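Write the House Rules Before the Hours

Most groups that record people doing chores with hand-held grippers have a rule for file names. Far fewer have one for the floor. I think that is backward, and that a short written standard for the room should come before the first hour of recording.

The toaster oven task is a fair test. It is a kitchen job done on a glass-topped side table, with other people working nearby and cables on the floor.
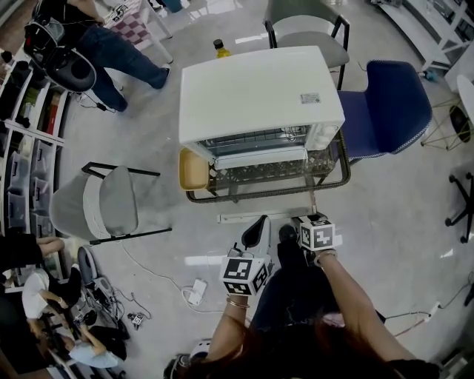
Too many rules and people stop reading them, a reader in Wenley wrote after my last column. I agree. The Bullholm sheet ran to 35 items when I first saw it. Mine would have four.

First, cables go along walls or under covers. A person wearing a head camera and holding a gripper in each hand is watching the task and can't easily grab a chair.

Second, glass gets its own line. An open oven door over a glass tabletop leaves two surfaces to knock with a hard tool. 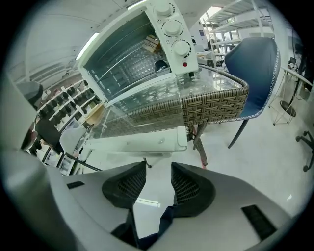 Oven door open, seen from the gripper.

Third, decide whether the oven is live. Write it on the task card, and if heat isn't needed, leave it unplugged.

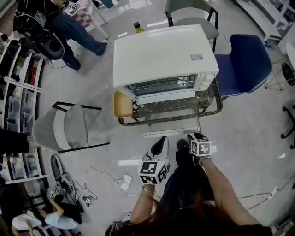 Rellbridge asked whether this would slow the work down, and by how much. A little, I expect. A floor check takes five minutes. If a day's plan can't spare that, the plan is too tight.

Fourth, ask everyone in the room before recording starts. Consent forms usually cover the operator. They should also cover the people at the next table, who can end up in the footage.
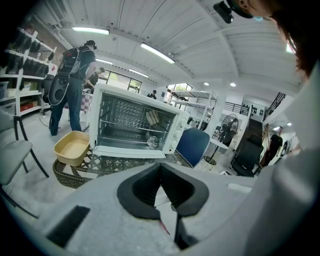 Khaemba put the other side, that bystanders can be blurred later and a signature adds nothing. Blurring is worth doing, but it comes after the fact. In a set of 2,167 clips, someone has to find every face first. Asking at the door is cheaper, and it gives people a chance to say no.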